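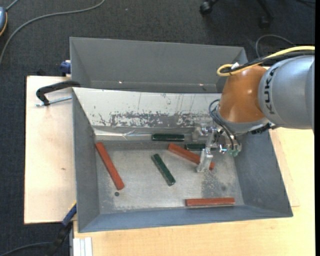 # Stellcombe blocks and bins

Reference notes for the Stellcombe block set and the two metal bins that go with it. Read this before you set the bins up, swap blocks or edit the log. Questions go to Morven Galbraith (blocks and bins) or Mohit Kashyap (files).

Last revised: 29/07/2022

## What is in the set

The working set is six rectangular blocks in two colors.

| Type | Color | Length | Number in bin |
|---|---|---|---|
| R | red-brown | longer | 3 |
| G | dark green | shorter | 3 |

Color and length always go together. There is no short red block and no long green one in the working set, so anyone sorting by color is also sorting by length. If you need the two separated, this set will not do it. We have talked about cutting down a few reds and have not done it.

Blocks of the same type are treated as interchangeable. We do not number them. An earlier version of the log tried to follow each block by its scuffs, and two people going over the same pages disagreed often enough that we dropped the column. Some of the greens have lighter, worn marks on the edges and ends. Leave them alone. Please don't touch them up with paint or marker.

Spares are kept in the Fakberg drawer, reds at the front. A spare only goes into the bin when another block of the same type comes out, and the swap gets a line in `swaps.txt`.

## The bins

Both bins are open-topped gray metal. The front one is the working bin and the one behind it is the receiving bin. The names stay with the position, so if the bins are ever exchanged, the labels in the log do not move with them.

Working bin:

- The walls slope outward, so a block dropped against one usually slides down to the floor. Once in a while one stays propped on the slope. Log it as `wall`.
- The floor is scratched and blotchy. There is a small round dark hole in it, over toward the left side. It makes a good landmark when you are writing down positions.
- The back wall is pale across the upper part and scraped back to dark gray lower down.
- There is a strip of shiny, wrinkled silver material along the left part of the rear floor edge. It stays where it is. Blocks touching it are logged as `rear`, the same as blocks touching the wall.

Receiving bin:

- Smooth gray walls and nothing lining them. It picks up small bright reflections from the overhead lights, mostly low on the inside. These are not objects and do not get logged.

Neither bin should be scrubbed with anything rough. Wipe them out with a damp cloth and let them dry before the blocks go back in. Morven would like to keep the wear as it is until this release is closed – a new floor in the middle of the log would mean splitting everything into before and after.

## Starting layouts

A starting layout is what you get when all the blocks are tipped into the working bin together and left where they land. Nothing is straightened. Layouts where blocks sit at odd angles to each other are fine and so are layouts where most of them happen to line up with the walls.

To make one:

1. Check that the receiving bin is empty.
2. Put all six blocks in the tipping tray, in any order.
3. Hold the tray over the middle of the working bin and turn it over in one movement.
4. If a block leaves the bin, start over. Do not drop the stray one in by hand.
5. Write the layout line before anything is moved.

Stacked blocks count as a valid layout. Log the lower one first.

## The log

`layouts.csv` has 2393 lines in this release, one per starting layout. The columns are:

- `id` – running number, never reused
- `type` – R or G for each block, in the order written down
- `zone` – `left`, `right`, `front`, `rear`, `center` or `wall`
- `lie` – `flat`, `diagonal` or `stacked`
- `initials` – who wrote the line
- `note` – free text, usually blank

Zones are as seen from the front of the working bin. A block that sits in two zones takes the one with more of its length in it. When that is too close to call, use `center`. `lie` is set against the front wall: more or less parallel is `flat`, anything plainly turned is `diagonal`. A block standing square to the front wall is also `flat`, which confuses people. We kept it that way so the older lines would not have to be redone.

There are 42 lines with something missing. They are still in the file and have `incomplete` in the note column. Filter them out if you need full rows. Mohit has the paper sheets for most of them and may be able to fill in a few.

## Known problems

- Dark green is hard to judge under the old lamps. If a block looks nearly black, turn on the second light and look again.
- The darker speckled patch on the working bin floor has been logged as a block at least once. It is part of the floor.
- A red block lying close along the front wall throws a thin shadow on its near edge. Don't read the shadow as a gap or a second block.
- Lines written in the first weeks used `back` for `rear`. Most have been changed. Searching for both is safest.
- The notes are in several people's shorthand. "Galell tray" means the shallow tipping tray and "Dhillon tray" means the deep one. The deep tray tends to leave more blocks bunched together, and which tray was used was not always recorded.

## Use and sharing

The log and these notes can be passed around inside the workshop and copied for classes. If you send them further, include this page, as the zone names make little sense without it. The blocks and bins can be borrowed together for up to 4 days. Sign the sheet by the door and take the tipping tray too. Please don't borrow the blocks alone.

Check the set before you bring it back: three long reds, three short greens, both bins. Missing blocks should be reported the same day so that a spare can go in.

## Changes planned

The next release is set for December. It will add a `tray` column and drop `back` for good. Mohit is also going through the free-text notes to see whether any of them should become columns of their own. Suggestions are welcome, by email or on the sheet by the door.

Related items

- Fakberg drawer: contents list
- Galell and Dhillon trays: care and storage
- How to fill in a layout sheet
- Borrowing sheet and return checklist
- Lamp positions for the bin table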